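Did not sleep well. Woke at four with the heat ticking and lay there going over the translation in my head, the same paragraph about the ferry, until it got light enough to get up. Made coffee, fed Lui, let Pina out and then in again.

Called the county about the water bill. They say the meter was read in the fall and the number is right. I said a house with one person and two animals does not use that much water. The woman was polite and said I could ask for a test of the meter, but I would have to pay for it if the meter was fine. I said I'd think it over. After I hung up I put food coloring in the toilet tank, as my brother told me to, and came back in half an hour. The bowl was blue. So there is the leak, or one of them. I turned off the valve behind the toilet and will flush with a bucket until I can get to the hardware store in Oscombe for a flapper.

Spent the middle of the day on money, as I do every January. I got the shoebox down and sorted it on the floor. Medical, car, house, work. The work pile is the thin one this year. I was paid for the two short books and the museum catalog, and then there is the long novel, where I have had the first part of the fee and will get the rest on delivery. I owe the publisher 700 pages in the original, and I have done a bit more than half. The receipts from the trip to Vodska were still folded up together and I had forgotten most of them. Bus, bus, soup, a pair of gloves, the bus back. I can claim the buses. I don't think I can claim the gloves.

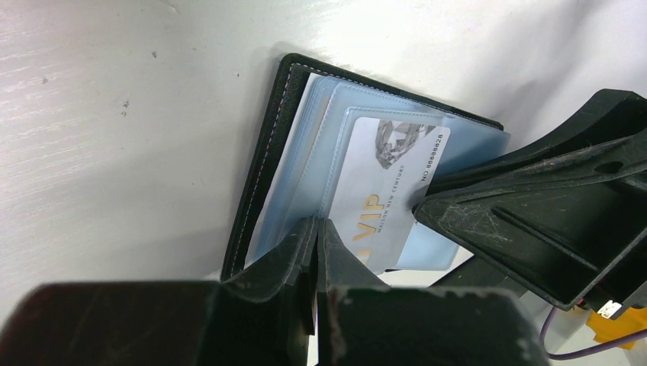 Decided on a weekly amount of cash for groceries and gas, $48, taken out on one day and not added to. I did this the winter after I left the school and it worked until spring. When the cash is gone I eat from the pantry. There is plenty in the pantry. I found 8 cans of chickpeas behind the flour, and the lentils Rosario gave me when he moved.

Rosario Negri wrote, by the way. A real letter, two sheets, both sides. He is in the new apartment and dislikes the stairs. His knee is no better and they want him to do exercises with a rubber band. He asked if I remember the name of the man who ran the boat rental the summer we all went up to the lake, and I do not, though I can see his hat. I will ask Pentti. He also asked when the novel will be finished. Everyone asks that. I will write back on Sunday's leftover paper, the good cream sheets, if the ink has not dried up.

Walked Pina out to the road and back before dark. The plow had been by and left a ridge across the end of the driveway, hard as curb. I chopped at it with the flat shovel and got an opening wide enough for the car. Back hurts now, low on the left side. No one on the road but the mail truck.

Supper was rice and an egg. Worked from seven to nine-thirty and got through the ferry paragraph. The trouble was a verb that means both to cross and to get over something, and he uses it three times on one page, each time leaning a little more on the second meaning. I had been trying to find one English word to do all of it. Tonight I let the first one be "cross" and the second "get across," and left the last as "get over," and read it aloud, and it sounded like a person talking. I may hate it in the morning.

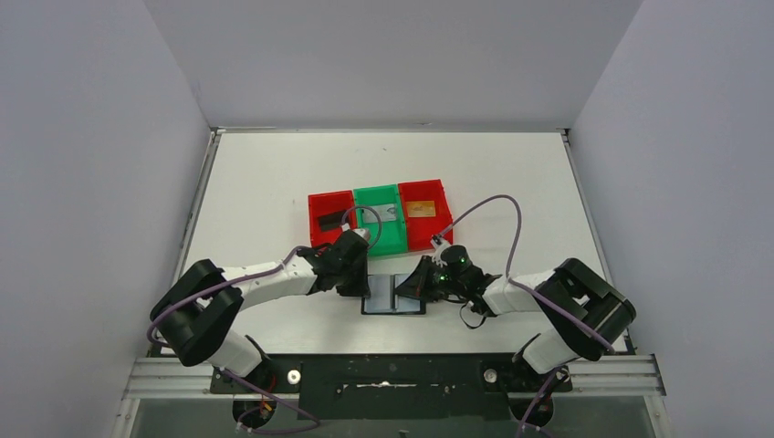 Oscombe, 24/01/2019

Drove in for the flapper. They had two kinds and I bought the wrong one first, opened it in the car, saw it was too small, and went back in. The boy at the register changed it without a word. Also bought salt for the step and a bag of birdseed, all from the week's cash, so I am already down further than I wanted to be.

Had an hour before the library opened and sat in the bakery with Pentti Rantala, who was there for the same reason. He remembers the hat too but not the name. He thinks it began with an L. He has been reading about the old rail line again and wants to walk the cut when the snow goes, and I said I would come if my back lets me. He looked thinner than at Christmas. I didn't say so. He paid for the coffee before I could get my coat off.

At the library I returned the two dictionaries and renewed the big one. Looked up the ferry verb in the older dialect volume, and it gives a third sense, used of milk, to turn. I don't believe the author meant it, but I wrote it down on a card to be safe.

Home by two. Put the flapper in. It took longer than it should have, with the chain too long and then too short, and my sleeve went in the tank. Tried the food coloring again and the bowl stayed clear. I'll read the meter myself tonight before bed and again when I get up, and if the number hasn't moved I will call the county back and not ask for the test.

Read over last night's page. I don't hate it. Changed "get across" to "make it across" and then changed it back. Lui was sick on the bath mat, which is soaking now.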